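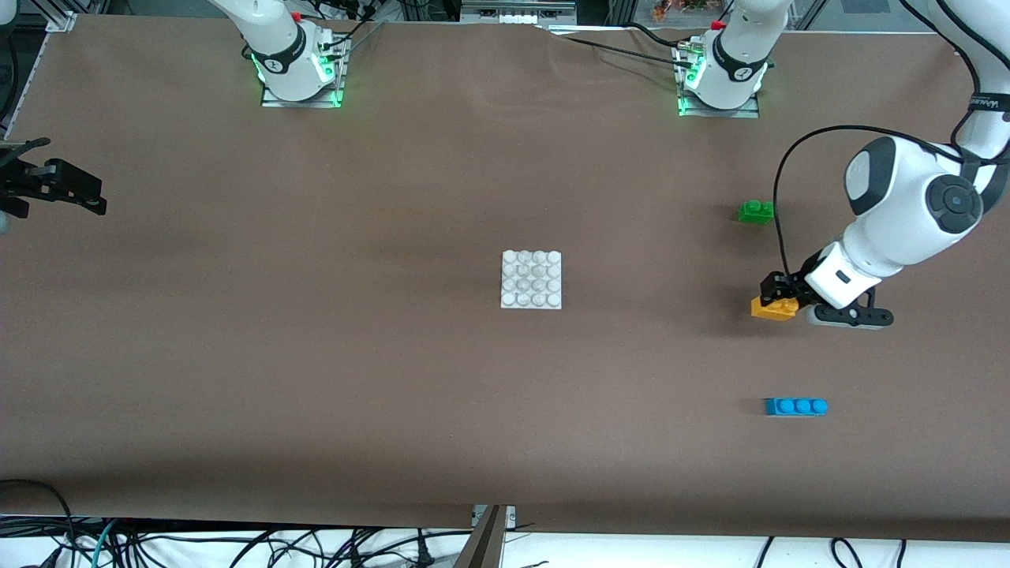

Kohei Sugawara thought we should have sent it back in the first week, and said so in the margin of our draft, next to the sentence where we called the kit "promising". The sentence has been removed. The kit has stayed, because the return form wanted the original foam and somebody had already sat on it.

## Two-arm assembly with the Surmont kit: project report

Ebenezer Bonsu, Nesma Filali, Shuzhen Mao
March 4, 2026

### 1. What we set out to do

The department took the Surmont kit on trial from its supplier, Vachon. It is a software and lesson package for a pair of arms you already own, and it promises that students will be "assembling with confidence" by the end of the second session. Our job was to find out what a group with some Python and no robotics could get out of it before the trial ends in May.

We chose toy building bricks as the test material. They are cheap, they come in bright colours, and they are unforgiving about being put down slightly crooked. A brick on a baseplate is either on or it isn't, which spared us a long argument about scoring.

### 2. Setting up

The guide allows 20 minutes for installation. We needed two afternoons. Most of that went on calibration, where each arm has to be told where the other one is so that they don't meet. The wizard for this is clear and well written up to step 7, which refers to a diagram on the next page. The next page is the warranty.

Nesma wrote to Vachon and got a polite answer from Harvey Lévesque with the missing diagram attached. It was for a single arm. The second attempt was the right one, and we have added it to the lab folder under a file name that can be found by people other than Nesma.

We covered the table in brown paper, which gave the colour detection a plain background to work against. White bricks are fine on it. Orange ones are fine if you raise the saturation threshold, a setting the manual describes as "for advanced users". We became advanced users at once.

### 3. The task

One arm picks up a loose brick, brings it to a square white baseplate and presses it on. The other arm is meant to hold the plate steady. In the supplied example it does this by resting a finger against the side, and on our smooth paper it mostly pushed the plate away, quite gently, like someone declining a biscuit.

Shuzhen rewrote the routine so that the second arm waits to one side until the first has hold of its brick, then comes in and grips the plate by two edges. She also slowed the last stage of the descent, which the kit lets you do in one line, to its credit.

### 4. Results

We ran 50 attempts with the supplied example and 50 with Shuzhen's version. The supplied one seated 7 bricks. Hers seated 20. Neither number will appear in Vachon's brochure, but the second is nearly three times the first and we would like it noted.

Picking was the reliable part. Bricks lying studs up gave little trouble. Bricks on their side were found by the camera and then gripped as though they were studs up, with the results you would expect. The kit has no notion of a brick's orientation beyond its rotation on the table. Beturach, the rival package we read up on but did not get to try, lists this as a feature, so it can presumably be done.

### 5. Would we recommend it?

For teaching, yes, with the corrected diagram and a spare afternoon. The error messages are good, the emergency stop in the software works, and the code is short enough to read. For assembling with confidence, we'd wait for the next version.

Kohei would like his objection recorded, and it has been, at the top. Ebenezer is keeping the calibration files and can be asked for them, preferably before lunch.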